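2023년 2월 19일 일요일

아침에 늦잠을 자고 일어나서 커피부터 내렸다. 설거지가 어제저녁 것까지 그대로 쌓여 있어서, 고무장갑을 끼고 한참을 서 있으니 자연스럽게 또 그 생각이 났다. 이걸 대신 해 줄 기계는 도대체 언제쯤 나올까. 식기세척기가 있지 않으냐고들 하지만, 그릇에 말라붙은 밥풀을 불리고 컵은 컵대로 접시는 접시대로 꽂아 주는 건 여전히 내 손이다. 빨래도 그렇다. 세탁기가 빨고 건조기가 말려 주는데 양말 짝을 맞추는 건 결국 나다. 우리 어머니가 들으시면 호강에 겨운 소리라고 하시겠지만.

지난주 내내 309호에서 정리 작업을 시켜 본 탓에 머릿속이 온통 그쪽으로 가 있다. Kestdale 일은 처음 맡을 때만 해도 참 만만하게 봤다. 물건을 집어서 옆자리에 내려놓는 것, 말로 하면 한 줄이다. 세 살짜리도 하는 일이고, 나는 텔레비전을 보면서도 한다. 그런데 그 한 줄을 기계에게 가르치려고 하면 하루가 훌쩍 간다. 얼마나 세게 쥐어야 하는지, 어느 쪽에서 다가가야 하는지, 잎이 달린 것은 잎을 잡아야 하는지 몸통을 잡아야 하는지. 사람은 한 번도 고민해 본 적 없는 것들을 하나하나 정해 줘야 한다. 수요일에는 점심도 거르고 매달렸는데 저녁에 돌아보니 설정값 두 개를 바꾼 게 전부라 조금 허탈했다. 그래도 이상하게 기분이 나쁘지는 않았다.

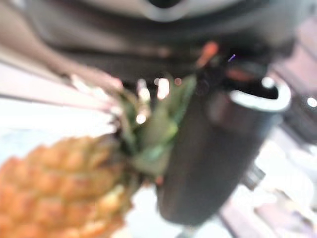 시연 기록은 200번쯤에서 끝낼 수 있을 줄 알았는데 계획표에는 3000번이 적혀 있다. 처음 그 숫자를 보았을 때는 오타인 줄 알고 되물었다가 웃음을 샀다. 이제는 나도 왜 그만큼이 필요한지 조금은 알 것 같다. 물건이 손가락 한 마디만 옆으로 가도 기계한테는 새로운 문제가 되어 버리니까, 이렇게 놓인 것도 보여 주고 저렇게 놓인 것도 보여 주고, 커튼을 친 날도 걷은 날도 다 보여 줘야 하는 것이다. 아이 키우는 것과 비슷하다고들 하는데, 내가 보기엔 아이 쪽이 훨씬 빨리 배운다. 대신 기계는 투정을 안 부린다. (가끔 멈추기는 한다.)

그래서 집안일을 맡길 수 있느냐고 누가 물으면 아직은 아니라고 대답할 수밖에 없다. 작업장이라면 이야기가 좀 다르다. Wuteck 공장에서 본 것처럼 똑같은 상자가 똑같은 자리로 흘러오는 곳에서는 벌써 나보다 낫다. 그건 솔직히 부러울 정도였다. 하지만 우리 집 부엌은 어제와 오늘이 다르다. 숟가락이 과일 바구니에 들어가 있기도 하고, 영수증이 냄비 뚜껑 위에 올라가 있기도 하다. 이런 데서 눈치껏 치운다는 건 생각보다 굉장한 재주인 모양이다. 평생 살림을 하신 어머니 손이 새삼 대단해 보인다.

오후에는 목도리를 두르고 시장까지 걸었다. 바람이 찼지만 해가 좋아서 일부러 먼 길로 돌아왔다. 과일 가게 앞에서 귤을 고르는데, 아주머니가 하나씩 슬쩍 눌러 보고는 무른 것을 쏙쏙 빼내셨다. 보지도 않고 옆 손님과 이야기를 나누면서! 귤 한 봉지 사러 갔다가 그 손놀림에 넋을 놓고 한참을 서 있었다. 저걸 숫자로 적으라고 하면 나는 몇 달이 걸려도 못 적을 것 같다.

5월에는 Alarcón 쪽에서 중간 점검을 나온다고 한다. 그때까지 옮겨 놓는 것만이라도 매끄럽게 되면 좋겠다. 욕심 같아서는 그릇 포개기까지 보여 주고 싶지만, 일단은 하나씩 하자. 내일은 출근하자마자 조명부터 다시 맞춰 보고, 오전 중에 기록 파일 이름도 정리해야겠다. 귤은 네 개나 까먹었고, 건조기 안의 양말은 아직 그대로 있다.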